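Washing Dishes by Hand in a Double Sink With an Over-Basin Rack

Applies to: two-basin sinks where one basin is larger than the other and the drying rack rests across the smaller one.
Time: 11 minutes for a meal for two, excluding drying.
Revised in May. Steps 4 and 7 changed after comments from Ayane Amano and Kiyoshi Kobori.

What you need

Dish soap
One soft sponge and one long-handled brush
A slatted rack that spans the smaller basin
A plastic scraper
Two dish towels, one for hands and one for dishes
A basin stopper or a sink strainer

Before you start

Measure the smaller basin from front to back at its widest point. An over-basin rack needs at least half an inch of bearing surface on each side. Roll-up racks with parallel slats usually overhang enough. Rigid racks often don't, and a rigid rack that only just reaches will drop a corner into the basin the first time a heavy pan goes on it.

Check the faucet next. A gooseneck faucet mounted behind the divider should swing over both basins without touching anything standing on the rack. Move the spout through its full arc with the rack in place. If it hits, shift the rack forward. Also check that the lever can travel its full distance. On single-lever models the handle sticks out to one side, and a tall item at the back of the rack can block it.

Move anything porous away from the sink. Wicker baskets, wooden boards and paper bags pick up splash water and stain at the base. Two feet is enough clearance for normal use.

Procedure

1. Scrape. Remove solids into the trash or compost with the plastic scraper. Do this before any water is run. Grease that goes down the drain hot will set farther along the pipe.

2. Sort. Stack items to the side of the larger basin in washing order: glasses, flatware, plates and bowls, serving dishes, pans. Keep knives out of the stack and wash them one at a time.

3. Fill. Close the drain of the larger basin and run hot water to a depth of 5 inches. Add one teaspoon of soap while the water is running. More soap lengthens the rinse and does nothing for the wash. Water at 110 degrees Fahrenheit is comfortable for most bare hands and warm enough to loosen fat. With gloves you can go higher.

4. Wash. Work through the stack in order. Keep the item under the surface while you scrub, then lift it and look at it against the light. For plates, do the face first, then the rim, then the back. The back is where most missed residue ends up, picked up from the plate below it in the stack.

5. Rinse. Swing the spout over the smaller basin and rinse through the gap in front of the rack. Use a thin stream. If the rack covers the whole basin, roll back the last few slats to make a gap a hand's width across.

6. Rack. See the next section.

7. Change the water when the suds are gone or when you can't see the drain. For most loads this happens once, before the pans.

Placing items on a flat rack

A slatted rack has no upright dividers, so plates can't be stored on edge unless you add a separate holder. Two positions work.

Flat, face down. Water leaves the face of the plate quickly but pools in the foot ring. Wipe the ring with the dish towel after five minutes.

Flat, face up, with a tilt. Water collects along the low side of the rim. This is acceptable for a plate that will be towel-dried right away.
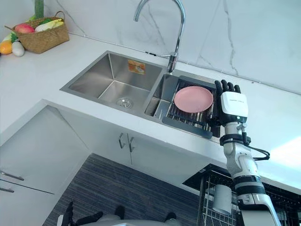 Plastic plates need more attention than ceramic ones. Plastic holds little heat after a hot rinse, so the remaining film of water evaporates slowly. It is also light enough that a knock from a sleeve or the faucet will slide it off the slats. Put plastic toward the center of the rack and ceramic toward the ends, where the rack is best supported. Never put a wet plastic plate straight into a stack in the cabinet — the trapped water will still be there the next morning.

Glasses go upside down across two slats, with the lip bridging a gap so air can get in. Bowls go face down, one edge propped on a spoon handle. Pans go on last, one at a time, and should be dried and removed before the next one is placed.

Bench check

Myfanwy Voyle and Shigeru Hosoda compared the placements over one week of ordinary dinners. Their notes put face-down ceramic first for drying and face-up plastic last by a wide margin. Hosoda also timed towel-drying and found it faster than any rack position, but he went through four towels. We have kept the rack as the default.

Cleaning the sink afterward

Drain the larger basin and lift out the strainer. Brush the drain fitting with soap, working around the rings, then rinse. Wipe brushed stainless steel along the grain, not across it. Dry the walls of both basins if your water is hard. Spots form within an hour and take a vinegar wipe to remove.

New sinks are sometimes left with a product sticker on the basin wall. It does no harm, but food collects along its edge. To remove it, warm it with a hot wet cloth, peel slowly from one corner, and take off any adhesive with cooking oil on a paper towel. Wash the spot with soap afterward.

Lift the rack and wipe the slats from underneath. Wipe the seam where the counter meets the backsplash. On a marble backsplash use plain water and a drop of dish soap only. Vinegar etches marble, so if you have just used it on the basin, change cloths first.

Troubleshooting

Rack slides when loaded: the counter is wet under the ends. Dry both surfaces and reset it.

Cloudy glasses: too much soap or too short a rinse. If a vinegar soak clears them, the cause is mineral deposit.

Greasy feel on plastic: wash again in fresh water, before the pans. Plastic picks up fat from used wash water.

Questions about rack sizes go to Emiko Sugawara, who keeps the measurement table.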